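马克杯架值不值得买？用了一个冬天之后的几句实话

发布于 2021年2月24日　分类：厨房小物

先说结论性的东西，省得有人拉到最后：六十分出头。能用，不难看，但商品页上写的那些好处，我能认领的大概一半。

我对“收纳神器”四个字一向过敏。前几年跟风买过抽屉分隔板、伸缩置物架、磁吸调料罐，下场都是进了阳台的纸箱。所以当 Netia 这款木杯架在首页推荐里跟了我两个星期的时候，我的第一反应是把它划掉。后来动心，是因为吊柜里的杯子摞到第三层，早上半睡半醒伸手去够，碰倒过一次，一只用了很多年的白杯子磕掉了口沿。那天中午我就下单了。人在心疼的时候判断力是不太好的。

快递倒是快，盒子比我想的大，里面塞了很多纸。组装没什么可说的，把柱子拧到底盘上，结束。说明书印了整整一页，四种语言，中文那段有一句“请于愉悦处放置”，我想了半天，大概是“平稳处”。

先讲材质。商品页写“天然原木，温润质感”。浅色木头，有一点淡淡的木纹，摸上去偏干，像没怎么上过漆的样子。喜欢这种素净感觉的人会觉得好看，我个人觉得它像学校手工课的作业，做得比较认真的那种。新拆的时候有木头味，放两天散了。我担心的是厨房这种地方水汽重，素面木头吃了咖啡渍就很难擦掉。我拿底盘试过，滴了一滴酱油，马上擦，还是留了一个小小的印子，现在转到后面对着窗帘，眼不见为净。所以如果你打算放在灶台旁边，劝你再想想，油烟落上去，光靠湿抹布是对付不了的。

再讲挂杯子这件事本身，毕竟是它唯一的工作。

木桩是斜着往外伸的，高低不一，方向也不一样。图上好看，有点小树的意思。用起来要动脑子。杯子挂上去以后是歪躺着的，杯口会靠到中间的柱子上，胖一点的杯子尤其明显。我最常用的蓝杯子肚子大，挂在上面就占了一大块地方，旁边那根桩基本别想再挂同样大小的。橙色那只稍微好伺候一些，挂在低处正好。我试过把家里最大的那只早餐杯挂上去，把手孔倒是套得进，但整个架子看着就让人不踏实，我挂了一个晚上，第二天取下来了。

所以“一架收纳全家杯子”这种话，请自动翻译成“收纳全家杯子里比较瘦的那几只”。我现在常年只挂2只，剩下的照旧住在吊柜里。你要问那还买它干什么，我也这么问过自己。老实讲，每天用的就是这两只，放在外面伸手就拿，确实比开柜门顺手。这是它真正给我的好处，也就这一条。

还有一个小缺点，评论区很少有人提：杯口贴着柱子。洗完没擦干就挂上去，水会顺着杯沿往木头上走。我现在的习惯是先在沥水篮里晾着，干透了再挂。等于多了一道手续。宣传里说的“沥水收纳二合一”，我不认。沥水请用沥水架，别为难木头。

底盘是圆的，不大，放在台面上占的地方比我担心的小，这点给个好评。我家台面是灰色带细点的那种，石头花纹，滑。底盘下面没有防滑垫，单手取杯子的时候架子会跟着转一点点，次数多了挺烦。后来我剪了一小块旧鼠标垫贴在下面，解决了。一块垫子值几毛钱，厂家省这个我不理解。

稳不稳？两边重量差不多的时候很稳。只挂一边，而且挂的是重杯子，取放时得扶一下。家里有猫或者有三岁小朋友的，自己掂量。
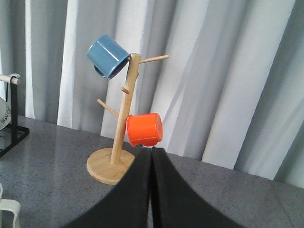
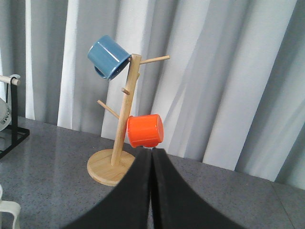
同类对比

下单前后我还看过另外几款，顺便写一下，都是个人感受。

Clunis 的铁艺款，黑色，朋友家里有一个，我去吃饭的时候玩了半天。优点是沉，怎么取都不晃，脏了一擦就干净。缺点是杯子把手碰到铁条会响，瓷碰铁那种声音，早起的人家估计会挨骂。另外她那个底座焊点的地方已经有一点锈色了，才用了不到一年。

Yokoyama 的竹制款，样子最秀气，价格也最秀气不起来。店员很诚恳地跟我介绍了它的弧度设计，我摸了摸，打磨确实细，手指从桩头上滑过去一点毛刺没有。相比之下我家这个，刚到手时有一根桩头上有一小片翘起来的木丝，我拿砂纸蹭了几下。但要我为了没有毛刺多花那么多钱，我舍不得，砂纸我有。

Gillitz 是墙上打孔的横杆，严格来说不算一类东西。如果你的房子是自己的，墙面又肯让你打，我觉得它比所有立式杯架都合理：不占台面，杯子垂直挂着，不会歪，不会蹭到柱子。租房的就别看了。我就是租房的。

说到评论，我下单那天商品页上显示1694条评价，我认真往下翻了一阵，绝大多数是“物流很快”“还没用先好评”“颜值高”。真正写了挂什么杯子、用了多久的少得可怜。倒是有一位署名 Wilma MacBrayne 的买家留了一段英文，说她的杯子把手太小，套不进木桩，最后拿来挂首饰了。我看完去量了量自家杯子的把手，这个动作建议大家在付款之前做，我是付款之后才做的，纯属运气好。

适合谁：每天固定用一两只杯子，台面有空位，杯子不太胖，把手孔不太小，不介意偶尔拿砂纸和抹布伺候它。

不适合谁：杯子多的，杯子大的，指望它沥水的，台面本来就满的。还有看了样板间照片才想买的，先把照片里的绿植和那束光去掉，再看看还想不想要。

会不会回购？这种东西谈不上回购。坏了的话，我大概会先空着用一阵，看看自己到底缺不缺它。目前没坏，木桩没松，柱子也没裂，酱油印还在。

评分
外观：7
做工：6
实用：6
宣传与实物相符程度：4

补充：有人私信问能不能挂玻璃杯。带把手的薄玻璃杯我挂过一次，杯口碰到柱子的时候心里一紧，之后没再挂。没有把手的，请不要倒扣在木桩上，我知道有人这么干，桩子是斜的，会滑下来。

再补充一条：柱子和底盘的接口隔一阵子要重新拧一下，我是某天擦台面的时候发现它有点松。顺时针拧紧即可，不用工具，也不用胶。

上一篇：磁吸调料罐，吸得住，拿不下来
下一篇：我为什么退掉了折叠沥水篮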